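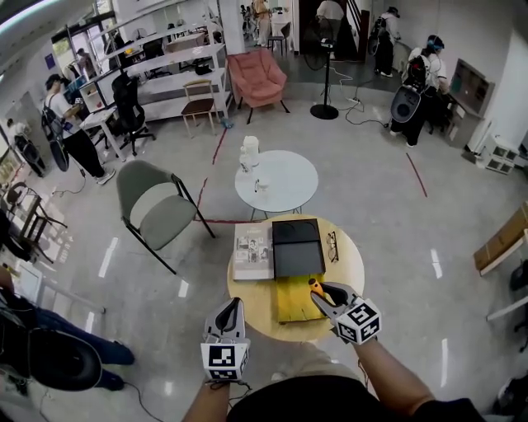 Both grippers at the round table, right one over the yellow board

Forum > Equipment and Buying > Hand-held grippers: second pair now or wait?

gearloft
Posted 2026-01-02

OK, budget season and I'm way too excited about it, so help me spend wisely. We record people doing everyday tabletop tasks with hand-held grippers, marker cubes on both, backpack rigs for the people wearing them. I have $900 left on this year's equipment line and it has to be committed before the end of February or it goes back in the pot.

What I'm torn between:

Option A: a second pair of grippers from Aretik. Their quote is $500 for the pair, cubes included, plus shipping.
Option B: spare parts for what we have (jaws, triggers, cubes) and put everything else into batteries and cables.
Option C: better furniture and props. I know, I know. But a bigger variety of tables and stuff to pick up does more for the recordings than people think!

Leaning A. Talk me out of it or cheer me on.

mossyplug
Cheering you on, with one condition – buy the spare cubes at the same time. We run Skudance grippers and the hardware has been lovely, but a cube face gets scuffed and then you're sitting there with a perfectly good gripper you can't track. Spare faces cost us next to nothing and they've saved whole afternoons.

Also love the yellow board in your photo, great color for this. What are you doing with it?

gearloft
Sliding it out from under flat things, mostly. The black case on top of it makes it a really nice little task. Eyeglasses are next and I expect to be bad at them.

torque_n_tea
Going to disagree with both of you. B, no question. A second pair sounds like double the output, but only if you have a second rig, a second set of batteries and a person free to wear it all. Look at what your people are carrying on their backs. The grippers are the cheap end of that chain.

I did this same purchase two years ago and the extra pair lived in a drawer until spring.

mossyplug
Depends how the sessions are run though? We swap grippers between people while the first pair gets recalibrated, so pair number 2 earned its keep right away with the same number of rigs.

torque_n_tea
Fair, if calibration is your bottleneck. gearloft, is it?

gearloft
Sometimes! More often it's a flat battery. Ugh, I see where this is going.

halfstepdown
Has anyone here tried renting? Urent does short-term kits, grippers and backpacks together. We paid $200 for a trial kit and it answered the "do we need more" question very quickly. For us the answer was yes, and we went into the purchase request with real session logs, which our finance people liked a lot.

The catch is that the rental kit was heavier than ours and nobody tall or short could get the straps right. Try before you commit to a long one.

torque_n_tea
This is the grown-up answer and I'm annoyed I didn't say it first.

copperlid
Renting out of an equipment line can be a headache, check the rules where you are. Ours counts it as a service and it has to come from somewhere else entirely.

I'd put a word in for C. We spent a chunk of last year's money on Yang shelving and a bunch of secondhand chairs and side tables, and the variety is terrific. Round tables especially, because people reach across them differently every time. A jug, a bottle, a cup, different heights, different surfaces – cheap and you can use it for years.

mossyplug
Secondhand stores are the best part of this job, I will not be taking questions.

copperlid
One more for the list: cable covers. I spotted a few black cables on the floor in your picture. Ours were a line item that got cut twice, and I finally put them under safety and they went through the same day.

gearloft
Adding cable covers, thank you!

So, current plan. I'm asking about the rental rule tomorrow. If it's allowed, the Urent kit comes first, then the Aretik pair if the logs back it up, and whatever is left goes to batteries. If it isn't allowed, batteries and spare cubes first, and I ask Aretik whether they'll hold the quote for me. Props come out of petty cash because I can't help myself.

torque_n_tea
Get the hold in writing. And ask what shipping comes to before you promise anyone the leftovers.

halfstepdown
Ask Urent if the backpack straps have changed, too. I'd happily rent again if they have.

gearloft
Will do both. Emailing them now, and I'll post the numbers when I have them.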